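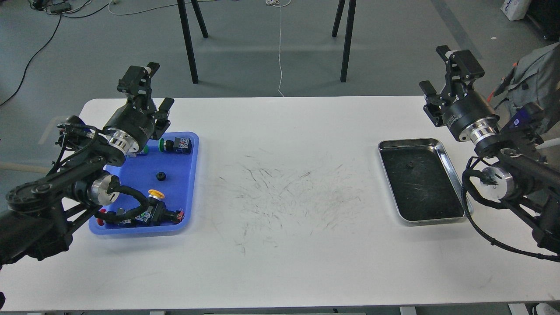

Panel push buttons

A panel push button is the kind of switch you poke with a finger or thumb on the front of a control cabinet, a conveyor, a bench saw or an elevator car. I've been wiring them into things for most of my working life, and I keep this page as part of my workshop encyclopedia (the entries on relays and cable glands are the long ones, sorry!). It covers what the parts are called, what the colors mean, and how the whole thing goes together through a hole in a sheet of metal.

Names

People call them push buttons, pushbuttons, panel buttons, pilot devices and, in the shop where I learned, "pokeys." Catalogs mostly use "pushbutton" as one word. "Pilot device" is the wider family, and takes in indicator lamps, selector switches and key switches as well, so if you order "one pilot device, green" you deserve whatever turns up in the box.

Parts

Most of them come apart into a front half and a back half. The front half is called the operator, or the head. It has the colored cap you press, a spring, and a threaded barrel that pokes through the panel. The ring-shaped nut runs up the barrel from behind and clamps everything to the sheet. On a lot of small switches it's plastic, usually black, and it is the part that rolls under the bench. I buy spares.

The back half is the contact block, which does the electrical work. Some designs have one block molded to the body, and others let you snap on two or more side by side, or even stack them. The terminals might be screws, spring clamps or flat blades for push-on connectors. I like screws, mostly out of habit, though I'll admit that spring clamps hold up better on anything that shakes.

Caps are sometimes separate too. On the cheaper ones they pop off with a fingernail, and you can swap a red for a green in a second or two. Handy when you're building, and a bit worrying afterward, because a cap that comes off for you will come off for anybody.

Normally open and normally closed

A normally open contact (NO) makes the circuit when you press. A normally closed contact (NC) breaks it. "Normally" means with your hand off the button, and it took me an embarrassingly long time to stop thinking it meant "usually."

Start buttons use NO and stop buttons use NC. With a stop button wired NC, a broken wire stops the machine just as if someone had pressed it. Plenty of block makers color the plastic so you can tell the types apart, but the colors vary between brands, so read the numbers by the terminals: 1 and 2 for a closed contact, 3 and 4 for an open one, normally with another digit in front to say which contact it is.

Momentary and maintained

A momentary button springs back when you let go. A maintained one (also called latching, or push-push) stays down until you press it again. They can look identical from the front, and I've fitted the wrong one more than once. Press it before you fit it!

Colors

Green is for start and red is for stop, which everyone knows. Yellow is for something abnormal, such as clearing a jam or breaking into an automatic cycle. Blue is commonly a reset. White, gray and black are general purpose. Older equipment ignores all of this, and I once worked on a Mellthorpe label printer where the start button was a lovely deep red. We changed it on a Thursday and the operators kept reaching for the wrong one for weeks.

Fitting one

Measure the barrel before you drill. Sizes of 16, 22 and 30 millimeters are all common, and the last two look closer than you'd think in a catalog photo. Then drill or punch the hole, clean off the burrs, and seat the gasket under the bezel. Push the head through from the front, spin the nut on by hand, straighten the cap and then snug it up. Plastic threads strip easily, so go gently. The contact block goes on last, with the power off.

Jaqueline Quintero, who taught me panel work at Wadside, laid all her parts out in a tray before picking up a screwdriver, heads at one end and nuts at the other. I still do it. Any shallow tray with a rim will do, and a light-colored one makes black nuts far easier to spot.

Common faults

Dirty contacts come first on my list, then loose terminal screws, then a head that has turned in its hole and dragged the wires around with it. If a button feels fine but does nothing, put a meter across the block before blaming the cap.

See also: Contact block; Indicator lamp; Selector switch; Terminal numbering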